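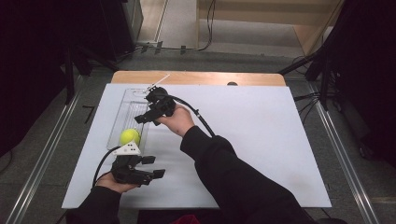
Re: [gendatthorpe-tabletop] White boards on the activity tables, keep or drop?

On 19th April a list member wrote:

> We have been using the bare tables for the sorting and rolling
> activities and I'm thinking of asking for white boards like the
> ones in the Arain room. Before I put in a request I'd like to know
> how they hold up. Do they slide? Do they show every mark? We have
> the clear plastic trays, the same ones as item 292 on the shared
> list, and on our tables people have trouble seeing where the sides
> are. The tables are a light wood color.
>
> Also, do you keep the balls in the trays between uses or in a bin?

We have had the boards for two years and I would keep them. Answers in the order you asked.

Sliding. Ours slid at first. The table finish is smooth and the back of the board is smooth too, so a push on the tray moved both. We put strips of shelf liner under the corners and they have stayed where they are since then. Don't use tape. We tried it on one table and it took most of a morning to get the residue off.

Size. Get one smaller than the tabletop. You want a strip of wood left along the far edge, because small items that aren't in use can be parked there and they don't end up under the tray. Our boards are 33 inches on the long side. If you order the bigger ones, measure your storage closet first. We have one that doesn't go through the door flat.

Marks. Yes, they show specks. I wipe ours with a damp cloth when the trays are put away, and I go over them again if anybody has used pencil.
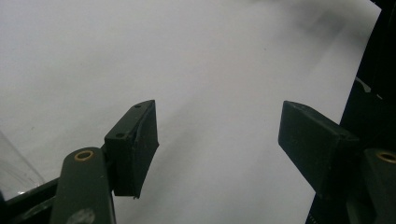 A dry cloth just pushes the dust to one side and then it comes back onto the board when someone slides a tray across. For pencil, a plain white eraser works. Spray cleaner left ours streaky and I stopped buying it.

Seeing the tray. I'll be careful here, because white does not fix this completely. A clear tray on white still has faint sides. The ribs help some, and if you set the tray lengthwise, running from the far edge toward the person, people seem to find the ends more easily. A yellow-green tennis ball is no trouble at all. A white stick on a white board is harder, and I would swap it for a colored one if you have any. We haven't replaced ours yet.

Lighting matters more than I thought it would. With one lamp off to the side, or a window on one side of the room, you get a soft gradient across the whole surface and you stop noticing it after a while.
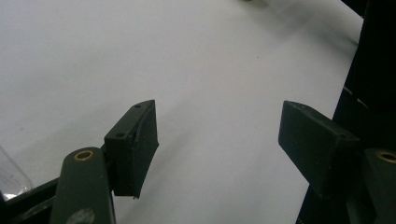

Moving the tables is the cheapest change you can make, and I'd try it before you request anything. Ours had been in the same spot since November, and I had assumed the white was the same all over. It has a slightly bluish tint toward the left and it grays off toward the upper right, so a pale item set down on that darker side can look dirty when it is clean. I turned one table a quarter turn and will see if that evens it out. If you have overhead lights only, you may not have this problem.

Balls. We keep one in each tray and the extras in a bin with a lid. The trays don't stack well with a ball inside, so if you are short on shelf space, put them all in the bin. Replace them when the fuzz wears down, as they roll differently after that and the activity sheets don't match anymore.

Cost. I don't have the receipt for the boards. The whole order, with the liner and a few extra trays, came to about 76 dollars per table, and the boards were the larger part of that.

If you want to try one before you ask, we have a spare with a dented corner. It is in the back of the closet and you can have it for as long as you need it. Reply to me off list so I can leave it out for you.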